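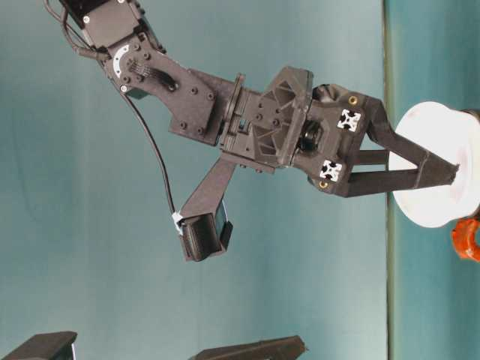 One arm with a rounded white object, possibly a cup, at the fingertips, against the teal backing used for every trial.

Hannelore Bauerfeind has a rule about gripper fingers. If a supplier sends her a data sheet, she reads the last page first, because that is where the small print about surfaces tends to be. Then she puts the sheet in a drawer and gets out the cups.

Her firm, Drilline, tests grippers for companies that pack and sort light goods. The workshop is a ground-floor unit behind a tile merchant. It has one long room, a small kitchen and a store where the spare motors are kept. Most of her customers are small. They want to know which gripper to buy and how long it will take to set up, and they would like the answer on a page or two.

The job under way when I visited was for Promow, which fills and packs drinks kits for outdoor events. Promow wants a cell that can pick up a light cup, turn it over and pass it on without squashing it. The company had two finger designs in mind and had argued about them since August. Bauerfeind was asked to settle it.

The first design is a long, tapering finger on a parallel linkage. The second, which came from a workshop called Haberkorn, is shorter and thicker, with a blunter nose. Both can be printed in-house and both bolt to the same palm, so the comparison is a fair one. The arm, the motors and the control software stay as they are. Only the fingers change.

"People want to change everything at once," Bauerfeind said. "Then they get a better result and they can't tell you where it came from."

She had planned 47 trials for each design. Each one begins with the arm held away from the object, so that the approach is tested as well as the grip. A good finger on a bad approach will knock a cup over before it gets anywhere near closing. 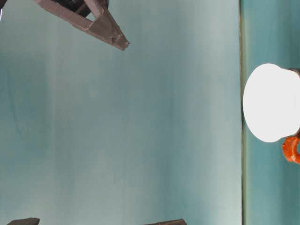
The trouble with cups

A disposable plastic cup looks like an easy thing to pick up. It weighs next to nothing and it is the same shape every time. The difficulty is in the wall, which is thin and gives way as soon as it is pressed. Hold it near the base and the cup is stiff but tends to spin. Hold it near the rim and it is steadier, but the opening can be pulled out of round, and a cup that is out of round will not stack.

The long fingers did well on the approach. They are narrow at the end and can get into a small gap. They were less good at holding on. The tips press on a small area, and when the arm moved quickly the cup swung on them like a gate on a hinge. Bauerfeind slowed the arm down and the swinging stopped, but Promow had asked for a certain speed and she marked those runs as failures.

The Haberkorn fingers were the other way about. They held firmly and were clumsy getting there. She also tried both designs with tape on the faces, which is an old trick and a cheap one. Tape adds grip on smooth plastic and hides small faults in the print. It also wears, and she keeps a note of when each strip goes on.

The wrist camera earns its place at this stage. From the side, most grips look the same. From the wrist you can see where the fingers meet the cup and how much of the wall is caught between them. Bauerfeind goes through the wrist pictures one at a time in the evening, with the sound of the radio coming through from the kitchen. There were 1,277 of them from the first round.

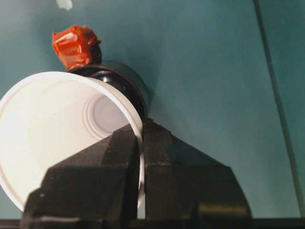 Passing from hand to hand

The second part of the job is the handover, where one arm gives an object to another. Promow's packing line has a point where a part has to be turned and let go from the other end, and the company would like to avoid buying a turntable.

For this she uses Jerko, a control program she has had for years and defends against all comers. It is slow to learn and the manual is poor. Its good point is that it lets her set the closing force of each hand separately and change it halfway through a move. Other controllers she has tried treat the two hands as a pair, and when one lets go the other has to be told about it in a roundabout way. 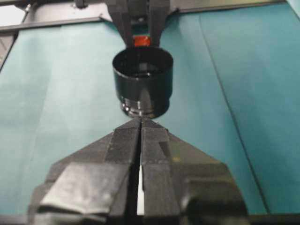 A handover is mostly a question of lining up. The hand that gives has to stay still, and the hand that takes has to come in straight, or the object is levered out of the first grip before the second one has hold of it. Bauerfeind likes to have the giving hand above, as it is with the glossy black cylinder, gripped at the top with its lower end left free and the taped fingers of the other hand pointing up at it from underneath. The taking hand then has the whole lower end to aim for. The stepped ring down there is a fair test of a finger face, as the narrow bands and grooves give it less to sit flat against than a plain wall would.

Timing comes next. She sets the taking hand to close at low force, waits half a second, and only then lets the giving hand begin to open. It costs time on every cycle. Promow's production manager had asked whether the wait could be cut out, and she had run a set without it to show him the dropped parts.

Her report was due on 9 January 2025. When I left she had a draft, and it came down on the side of the Haberkorn fingers with the nose filed back and the corners rounded. She thought that would cure most of the clumsiness on the approach. The long fingers would be kept for a narrower job, lifting single lids from a tray, where the speed is lower and the gap is tight.

She was also asking Promow to budget for tape. Her figure allowed for a change at the start of each shift, with a spare roll kept at the machine, and the cost of it took up one line near the bottom of the second page.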